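Section 2: Putting Up the Coat Rack

This section replaces the loose sheet packed in the carton. The sheet promises "assembly in minutes, no tools." We have our doubts about both claims, and you should have a screwdriver within reach before you start.

Tools and space

You need a screwdriver that fits the screw heads properly, a soft blanket to work on, and enough floor to lay the full length of the post. A powered driver is a poor idea on this rack. The tubes are painted metal, and a slipping bit leaves a mark that no touch-up pen we have tried will hide, whatever the pen's label says.

Assembly

1. Lay the tubes on the blanket with the screw holes facing up. Check the gloss finish under a good light now. The Uduvstead store will take back a scratched tube before assembly and will argue with you afterward.

2. Gather the tubes and slide the metal collar over their lower ends. It should pass with firm hand pressure. If it drops on freely, you may have the wrong collar.

3. Start every screw by hand, two turns each, and leave them all loose. Tightening the first one fully is the usual mistake, and it throws the others out of line.

4. Stand the post on the base and fasten it from underneath. Have a second person hold the post. The sheet says one person can manage this, and one person can, if that person does not mind dropping it.

5. Tighten the screws a little at a time, working from the bottom up. Stop when the heads sit flush.

Caution: Do not force a screw that binds. Back it out, line up the holes and start again. Stripped threads are not covered by the Clivby parts plan.

6. Push down gently on each arm. A slight spring in the long arms is normal. Any turning at the post is not, and means a screw is still loose.

Where to stand it

The sheet suggests "any room, any corner." We would be choosier. Carpet with a thick pad lets the base rock, and old floors are seldom as level as their owners believe. Set the rack down, press on it from each side, and shift it until it stays put.

Rough brick deserves extra thought. It looks good behind black metal and it is very hard on sleeves. Leave a gap of 8 inches between the nearest arm tip and the wall, more if you hang knitwear. Brick in older houses can also shed grit, so brush it down before the rack goes in front of it. 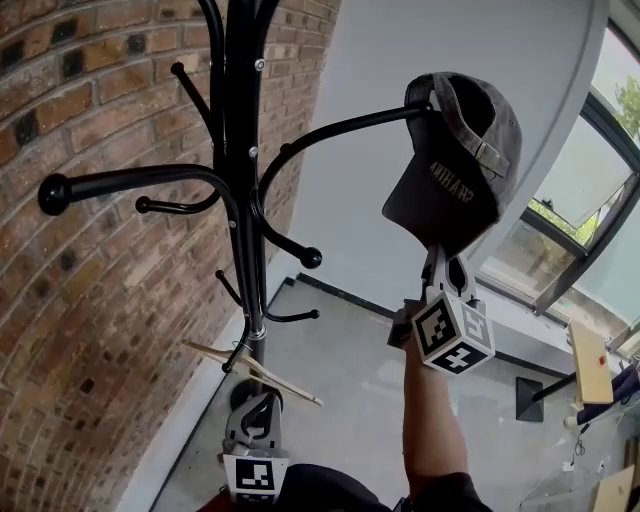
Loading the arms

The heavy things go on the arms closest to the post and as low as you can stand to have them. A winter coat on a long upper arm pulls sideways much harder than the same coat lower down, and the advertised load of 32 pounds assumes that the weight is spread evenly. Very few households hang coats evenly. Treat that number with caution and balance one side against the other as you go.

Caps and scarves are fine on the long arms. Hang a cap by the opening above the back strap if you want the brim to keep its shape, or over a rounded tip if you don't care much either way. Wooden hangers will hook over the lower arms, but they swing, and a hanger holding a coat sticks out farther than you expect in a narrow hall.

Note: The ball ends are there to save your coat linings. They do a decent job with hanging loops and a poor one with thin silk. Use a hanger for anything you would be sorry to stretch.

Caution: Keep children from pulling on the arms. No amount of tightening makes a freestanding rack safe to climb.

Care

Dust the tubes with a dry cloth. Gloss black shows every fingerprint, and the "easy-clean finish" mentioned on the carton seems to mean only that it can be cleaned. Skip the abrasive pads. Check the screws again after the first month of use, and once more each December, when the guests' coats come out.

If the rack leans

Empty it first. A rack that straightens up when empty was loaded badly. If it still leans, try it on another patch of floor before blaming the base. Only then loosen the screws and repeat step 5.

Section revised by Marjorie Fothergill, February 2, 2018. Load notes checked by Blagoje Nikolovski.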